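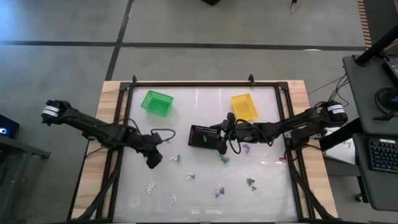
Notebook, March, started 7:40 in the morning with bad coffee

Back on the scoring for the tank course. Quick recap for anyone reading over my shoulder: the crews drive three laps, shoot on each one, and every miss costs a penalty loop. Sounds simple! It was simple until we had four vehicles on the course at once and two of them came over the finish line nose to tail, and we had the wrong one winning by a second and a half.

So, the transponders. We've got the Bamar ones on the hull and the Georgiev receiver at the line. The Bamar pings on a fixed beat and I always figured that beat was short enough to ignore. Went through the log from the last rehearsal, all 1,224 pings of it, and the gap between pings is fine when the vehicle is crawling, but when it's really moving (and these crews do not hold back on the last straight) it covers a good few meters between one ping and the next. We then call the crossing at the first ping past the line. Which means a crew can lose most of a hull length to plain bad luck.

Fix I'm trying: take the last ping before the line and the first one after it, and work out the crossing in between. I did it by hand for lap three of the rehearsal and it puts the finish the right way around, same as the judges had it on their stopwatches. Very pleased with that, did a small lap of the bench.

Second thing, penalty loops. The loop is 390 meters and right now the software adds it as a flat time, 27 seconds, instead of watching the vehicle drive it. That number came from Trandach's first rulebook and was based on a lighter vehicle. I'd like to drop it completely and just time the real loop. Problem is we need a receiver at the loop entrance and another at the exit, and the spare Georgiev is the one with the cracked connector. I re-crimped it before lunch and it held when I wiggled it, then quit when I wiggled it harder. So. New connector on order.

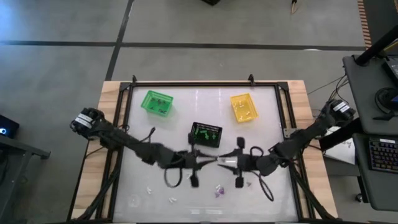 Selma Živković read the draft up to this point and wrote back that timing the real loop is fine by her, but the rule has to say what happens when a crew stalls inside it. Does the clock run on? And if another crew is stuck behind them on a one-lane loop, who pays for that? She wants it written down before the software gets touched, or we'll be arguing about it in a field with three team captains shouting at us in three languages.

Fair point, and one I hadn't thought about at all. My first stab: your clock always runs, but a crew blocked behind a stalled vehicle gets the blocked time back, counted from when the marshal raises the flag to when it drops. That makes the marshal's flag a timed event, so the marshal needs a button. We have buttons. The Ultska handsets have two each and we only use one. I'll map the second one to "blocked" and see how the log looks.

Side note on hits. The target sensors on the far bank reported 157 events for a session where the crews fired nowhere near that many rounds. I think it's gravel. The near misses throw stones up at the panel and every stone reads as a hit. Raised the threshold two steps and replayed the recording, and most of the rubbish goes away, though one hit I believe was real went away with it. Went back down one step. Leaving it there for now, needs a proper look with someone on the bank writing down what they see.

Other bits so I don't forget:

Clock on the timing laptop was off from the receiver again. Synced by hand at 2:15. Must find out why it drifts.

The results sheet still prints the crew name in the vehicle column. Ugly but harmless.

Ask Trandach if the rulebook counts the front of the hull or the front of the gun at the finish. The guns stick out a long way and I can see a captain trying that one.

To do next: write up the stall rule, send it to Selma, fit the connector when it comes, and run the in-between math on every lap of the rehearsal, both directions of the course.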